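The Night the Left Arm Let Go

May 2024

At Ceria, a small laboratory in Vudirport, two robot arms practice the handling of test tubes. They do it on an ordinary table, among other objects, and they do it many times. By last November they had finished 3382 transfers, and the people who work with them had started to go for coffee during the runs. Then the left arm let go of a tube in the air.

The tube fell, rolled across the table and broke on the floor. It held only colored water. Still, the arm did not stop. It moved to the rack, opened its empty fingers above a hole and reported a success. It repeated this 18 times before a technician came back and pressed the red button.

What worried the team was the report. Every robot drops something. A robot that drops something and writes "done" in its log is a different matter, and in a hospital laboratory it could mean that a patient's sample is missing and the system believes it is there.

The search for the cause took 29 days. The first suspect was the software, made by a company called Prureo, and for two weeks all discussion was about code. The answer was in a cable. When the left arm stretched far over the table, the cable pulled a little at its connector, and the signal from the gripper froze at its last value. The last value said "holding". The software had no rule for a number that never changes, so it believed it.

The repair was cheap: a longer cable, a clamp, and a check that stops both arms if the signal stays frozen for 2 seconds. McGrath, the firm that supplied the grippers, has since added a warning about cable length to its manual.

On the cream-colored table the arms now work with a blue rack of capped tubes, and a red-orange tube lies under the left gripper. Plates and toy food share the space – a laboratory bench is seldom tidy either. 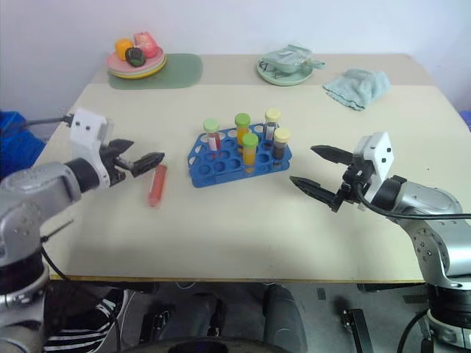 What changed after the fault

The coffee rule is gone. During a run one person stays within reach of the button, and every log is compared with the rack by eye. This is slow, and some of the staff complain about it. Ceria plans to keep the rule until the end of the year, when the frozen-signal check will be tested again with a damaged cable.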